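Projects > Computing > Year 3 reports > Backup project

Restoring single files from server backups

Project report, Weletti group

Our task was to find out how long it takes to get one file back from a full server backup. The college keeps nightly copies of its file server, and most requests are for a single document that a student has overwritten.

We set up a test server with 171 GB of mixed data and called it Sturnik. It was backed up every night at 2 am to a second machine, Berkard, on the same network. Full copies were made once a week and only changed blocks were saved in between.

We tried two methods. The first was to restore the whole disk to a spare machine and copy the file across. The second was to mount the backup as a read-only drive and open the folder directly.

The full restore took 82 minutes on average. Mounting took 3 minutes, plus the time needed to find the file – longer if the user could not remember its name. We repeated each test eight times. One mount failed when the link to Berkard dropped, and we ran it again the next morning.

Permissions caused more trouble than speed. Files copied from a mounted backup took the owner of the account that copied them, so they had to be reset by hand. We wrote a short script for this, but it does not yet handle shared folders.

Related reports
Deschamps group: Moving a mail archive
Choosing a disk format for shared storage
Testing a small office firewall 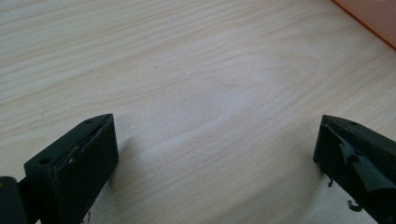

Can a backup be mounted while the nightly job is running?
It can, but we waited for the job to finish before mounting, as both use the same disks.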